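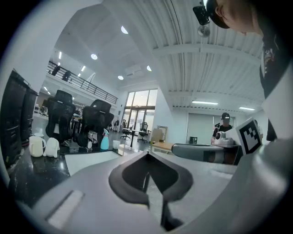
Ata da reunião do grupo de preensão manual
setembro de 2020
Por: secretariado do projeto Jomeck

Este site utiliza cookies para melhorar a navegação. Ao continuar, aceita a nossa política de cookies. Aceitar | Saber mais

1. Abertura e aprovação da ata anterior

A reunião foi aberta com a presença das três equipas: mecânica, visão e controlo. A ata anterior foi aprovada com uma correção no ponto dos custos, onde estava escrito "dedos" e devia estar escrito "almofadas dos dedos". A equipa de visão pediu que as atas passem a ser enviadas antes do almoço, o que foi aceite.

2. Comparação dos dois punhos

Foram apresentados os resultados da comparação entre o punho Nusetti e o punho Drurier, os dois na versão de mão. O total de demonstrações gravadas até à data é de 3.247. Foram rejeitadas 52, quase todas por perda da pose da câmara quando o operador virou o pulso depressa demais.

A equipa de mecânica prefere o Nusetti, porque a abertura é mais regular e o gatilho cansa menos a mão. A equipa de controlo prefere o Drurier, que devolve uma medida de abertura mais limpa e não precisa de filtro. Discutiu-se bastante este ponto e não se chegou a acordo. Ficou decidido continuar com os dois punhos até à próxima reunião, com as mesmas tarefas e os mesmos operadores, para que a comparação seja justa.

Foi lembrado que o peso indicado na folha do Drurier não inclui a câmara. Quem preparar a tabela final deve pesar os dois conjuntos completos, com cabo.

3. Almofadas dos dedos

A almofada em V segura bem os objetos cilíndricos e os cabos de utensílios. Com tecidos dobrados o comportamento é pior: a ponta entra na dobra e levanta só a camada de cima. A equipa de mecânica propôs uma variante com a ponta mais larga e vai imprimir 6 pares, em duas durezas.

Perguntou-se se vale a pena esperar pela variante antes de gravar mais tarefas com tecido. Respondeu-se que sim. As tarefas com tecido ficam suspensas, as outras continuam.

4. Câmaras e marcadores

A câmara do punho perde referências quando fica muito perto da mesa. A câmara de cabeça ajuda a recuperar o movimento nestes casos, mas os relógios das duas câmaras não estão bem alinhados e o desvio aumenta durante a sessão. A equipa de visão vai experimentar uma sincronização no início e outra no fim de cada gravação.

Sobre os marcadores quadrados, pede-se a todos que não ponham os dedos na margem branca. Sem a margem, a deteção falha. Também os reflexos das superfícies pretas brilhantes causam erros, e a equipa de visão vai testar uma exposição mais curta antes de pedir qualquer mudança na iluminação.

5. Controlador Živković

O controlador foi ligado ao braço do laboratório durante a semana passada. A frequência de 400 Hz manteve-se estável em vazio. Com o registo das imagens ligado no mesmo computador houve quebras, e por isso o registo vai passar para uma máquina separada. A equipa de controlo considera que ainda é cedo para fazer reprodução de trajetórias com contacto.

6. Tarefas atribuídas

Mecânica: imprimir as almofadas novas; pesar os dois conjuntos.
Visão: sincronização dupla; teste de exposição.
Controlo: separar o registo das imagens; repetir o ensaio do Živković com carga.
Todas as equipas: escrever o nome do punho no início de cada ficheiro de notas. Há notas onde não se percebe qual dos dois foi usado.

7. Outros assuntos

Faltam baterias carregadas no final da tarde. Quem terminar a sessão deve deixar as baterias no carregador e não dentro da caixa. O pedido de um segundo carregador foi aprovado.

A próxima reunião será marcada por correio eletrónico.

Comentários (3)

mec_bancada
No ponto 3, as durezas ainda não estão fechadas. Depende do material que o fornecedor tiver.

leitor_controlo
O filtro no Nusetti são duas linhas de código. Não acho que deva pesar tanto na decisão.

visao2
Podem juntar a lista das 52 rejeitadas? Queria ver se são sempre as mesmas tarefas.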